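Against the single success rate

Most papers on learned manipulation still report one figure per task. The policy is run 20 times, the successes are added up, and the percentage goes in a table. I think this is a poor summary of what was measured, and that reviewers should stop accepting it.

With 20 trials, a difference of one or two successes between methods tells the reader very little. The larger fault is that a binary score merges failures with different causes. A hand that never closes on the object and a hand that grasps it well but releases too early both score zero. The first is probably a perception or reach error, the second a fault in timing. They call for different data.

At Drusorow we now divide each household task into 5 stages – approach, contact, grasp, transport, release – and score each separately. Re-scoring 210 archived trials this way took Gifty Fiadzo and me most of a week. Two policies with equal overall rates had quite different stage profiles. Sink work is a good test, as the hand must reach over a rim and work close to a wire rack. 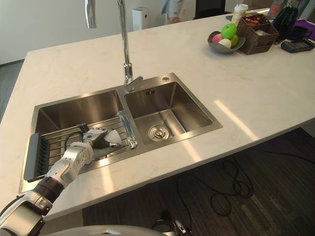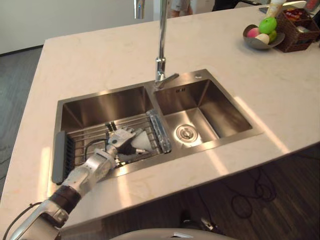

Kohei Kubo disagrees. Stage boundaries, he wrote after reading a draft, are drawn by the annotator, and two laboratories will draw them differently; he would sooner see 500 trials and a plain binary score than 20 trials cut into stages that cannot be compared.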